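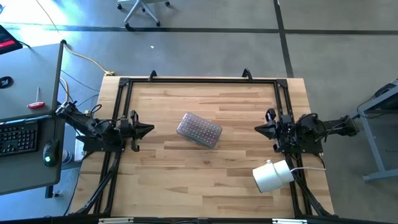 Pens, scissors and a place to put them

2021-09-15

The desk drawers on the second floor of the Zatdale community workshop have been a bit of a muddle for longer than most of us care to remember, so it is a real pleasure to report that the big sort-out has begun! Liis Ozoliņš put out the call in August, asking members to bring back any pens, markers and scissors that had wandered home in coat pockets, and the answer has been wonderful. By last Friday 110 of them had come in through the front door, some in envelopes with very kind notes.

The sorting is being done on the butcher-block table, a lovely pale thing with a honey-colored grain, and everything gets laid out on the wood before it is given a home. Highlighters and markers will go back to the drawing corner, and the scissors (always the first to go missing, as anyone in the Thursday paper group will tell you) are to have a drawer of their own near the window. 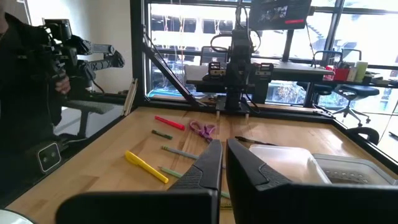
Markers, pens, a yellow highlighter and the purple scissors out on the table, with containers at the side.

Justinas Adomaitis is writing the drawer labels by hand and would be glad of help from anybody with neat lettering. There are 30 to do, and he has finished seven. Lidded boxes of any size are welcome too, as long as the lid still fits, and can be left at the front desk during opening hours. If you find one more of our pens at the bottom of your bag, please do bring it along.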